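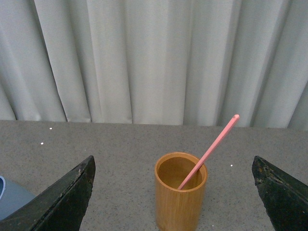 Tlapale is a method for teaching a robot arm to handle small household objects using views from a camera fixed at the wrist. It was developed at the Tovstead laboratory by a group led by Crescencio Huerta, and first reported in December. The name is also used for the set of recordings made with it.

Method

An operator guides the arm through a short task, such as taking a stick out of a cup or putting one in. The camera moves with the gripper, so both fingers stay in view while the objects shift and change size. A network is trained to predict the next small movement of the arm from the last 6 camera views. It is given no map of the table and no measured position for any object.

Earlier work by the same group, known as Lulatero, used a fixed overhead camera. Thin objects standing in narrow containers were often hidden from it by the arm.

Results

The first version was trained on 286 guided runs and later extended to some 2000. In a trial of 200 attempts with cups of different widths, the larger set gave fewer dropped sticks. Most of the remaining failures came from closing the gripper too early. Changing the background cloth had little effect on the outcome, but a change of table height did.

The Kodance controller, which runs the arm, was left unaltered between versions.

See also: Lulatero; Imitation learning; Wrist camera

Last updated: 31/08/2020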